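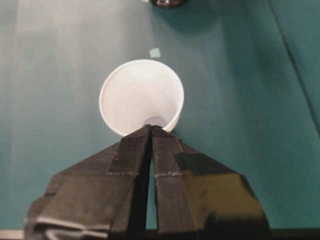
Section 7. Descaling the Birnotura water boiler

Descale the boiler when the filling time becomes noticeably longer or when white flakes appear in the drawn water. In hard water areas this will usually be every few weeks. Before starting, draw a small amount of water into a cup and check it for flakes. A plain white plastic cup with smooth walls that narrow towards the bottom is suitable for mixing the descaling powder, but pale flakes are hard to see against it, so use a clear glass for the check. Keep the mixing cup apart from those used for drinking.

You will need one sachet of Torow descaling powder, a measuring jug, a soft cloth and a bucket large enough to hold the full contents of the tank.

CAUTION: Switch off the boiler at the wall and let it cool fully. Do not open the lid while the red lamp is lit.

1. Place the bucket under the drain tap and open the tap a quarter turn. Allow the tank to empty.
2. Close the drain tap by hand. Do not use pliers.
3. Lift off the lid and remove the scale filter by turning it to the left.
4. Empty the sachet into the mixing cup, add cold water and stir until no grains remain.
5. Pour the mixture into the tank and fill with cold water to the lower mark.
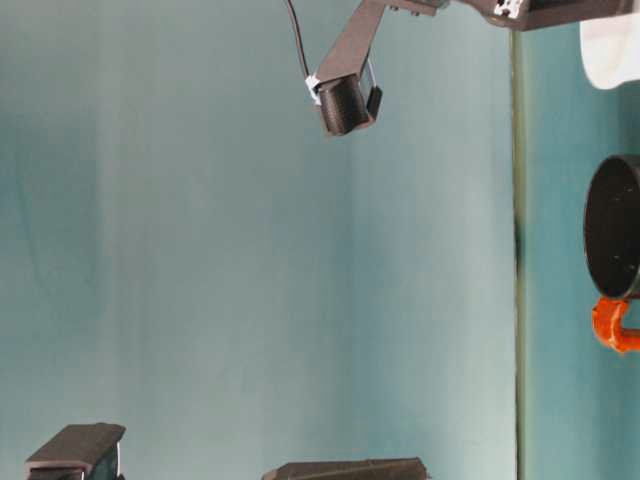
6. Refit the lid without the filter and leave the mixture to stand for 26 minutes. Do not heat it — the powder is intended for cold use only.
7. Drain the tank as in step 1. Fill to the upper mark with cold water and drain again. Repeat until the water runs clear.
8. Rinse the filter under the tap, refit it and turn it to the right until it clicks.

NOTE: If the filter does not click, check that the rubber ring is seated in its groove. Replacement rings are supplied under part number 1315. Rings for the older Jansen filter are thicker and must not be used.

Wipe any splashes from the worktop at once. The mixture can dull polished stone and will mark bare aluminium.

Heat one full tank and discard it before the boiler is used for drinks.
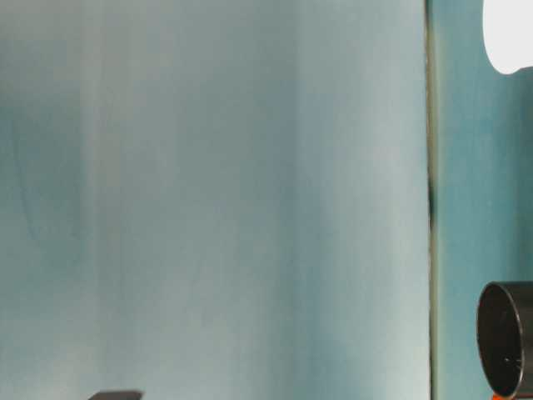
Apostolos Lambrakis writes that on his boiler, an Usholm fitted with the same tank, the drain tap still dripped after descaling, and that opening and closing it twice with the tank full cleared the fault. This may be tried on all models. Loose scale often lodges in the tap seat — if dripping continues, empty the tank, unscrew the tap and rinse it from both ends.

Do not use the boiler with a dripping tap. Fit a new tap if rinsing has no effect.

For cleaning the outer casing, see Section 8.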